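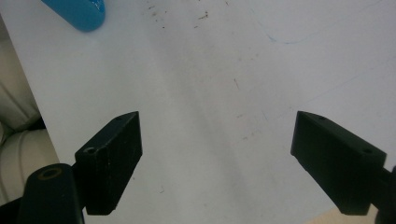 Chapter 4
Friction: The Force That Holds Everything Together

Push a heavy bookcase across a floor and you already know most of what is in this chapter. You lean in, nothing happens, you lean harder, still nothing, and then all at once it lurches forward and you nearly fall on your face. Once it is sliding it takes less effort to keep it going. That little lurch is one of my favorite things in all of physics, and by the end of Section 4.3 you will be able to put numbers on it!

Friction gets a bad reputation. Engineers spend a lot of money fighting it, it wears out shoes and brake pads, and it turns good gasoline into warm air. But try to imagine a morning without it. You couldn't walk to the door, or turn the knob once you slid there. Nails would slip out of walls, knots would fall open, and the threads in your shirt would have no reason to stay woven.

A hill in Thongdee

The town of Thongdee is built on a slope so steep that the main street has a handrail. Napaporn Chuensuk grew up at the top of it, and her family ran a small delivery business with a two-wheeled handcart. A full load of rice and bottled water came to 61 kilograms. Going down, she told us, the trick was to drag a folded burlap sack under the back edge of the cart. With one sack she could hold the load with one hand. In the wet season one sack did very little, so she used two, and that didn't help nearly as much as she had hoped.

Keep that second sack in mind. Most people guess that doubling the cloth should double the grip, and it is a very reasonable guess. We will test it in Investigation 4B, and I won't spoil the result here except to say that her problem had more to do with the water than with the amount of burlap.

Two kinds of friction

When two surfaces press together and neither one is sliding, the force that resists motion is called static friction. It is a clever sort of force, in that it matches your push. Push the bookcase with 20 newtons and static friction pushes back with 20 newtons. Push harder and it answers with more, up to some limit. Past that limit the surfaces slip, and kinetic friction takes over. For most pairs of dry surfaces, kinetic friction is smaller than the static limit, and there is your lurch.

Suppose the bookcase weighs 400 newtons and the coefficient of static friction between it and the floor is 0.5. The largest static friction force is

0.5 x 400 N = 200 N

so any sideways push below 200 newtons leaves the bookcase where it is. Notice what is missing from that line. There is no area in it anywhere - only the weight and a number that depends on the two materials.

Before you read on

Find a hardcover book and a coin. Lay the coin on the cover and slowly raise one edge of the book until the coin starts to slide, then stop and measure the angle with a protractor. Write it down. Now tape a second coin on top of the first and do it again. Make your prediction before you tilt, in pen, and don't change it afterward (wrong predictions are worth keeping, and we'll come back to yours on the last page of the chapter).

4.1 What Happens Where Surfaces Meet

Even a polished surface is rough if you look closely enough. Under a strong microscope, a smooth piece of steel has ridges and valleys, and when two such pieces are pressed together they touch only at the tallest peaks.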